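# Household chore automation

Household chore automation means getting a machine to do the small jobs at home — putting groceries away, say, or folding towels. I've edited this entry since November and my short answer is still "sort of"!
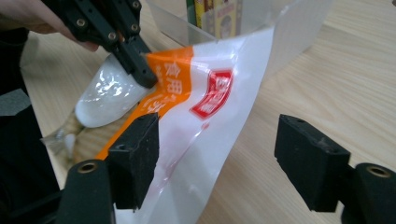 Stiff boxes are the easy part. Soft bags sag and wrinkle, so a grip that held a second ago may be holding nothing now. The Wilero list has 26 kitchen chores, and I'd trust a machine alone with maybe the dullest of them.
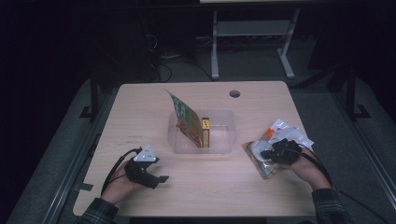 *745 words in the full entry · page by Grikik*

## Learning from people

Sindesent, a small lab, has people do a chore wearing the grippers themselves, up to 1,500 times per chore. I love this idea (my arms ache just typing it).
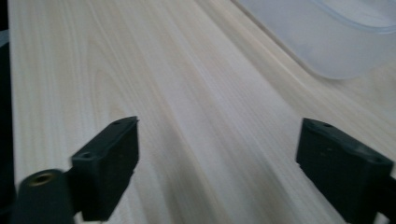

Letting go gets far less attention than grabbing, and I think that's a mistake. Rawashdeh's arm needed 1,000 tries before it stopped dragging packets back out of the bin. Open fingers with a wide gap between them, a tub off to one side, bare wood in the middle — a machine has to read all that and pick its next move. See also: dish loading.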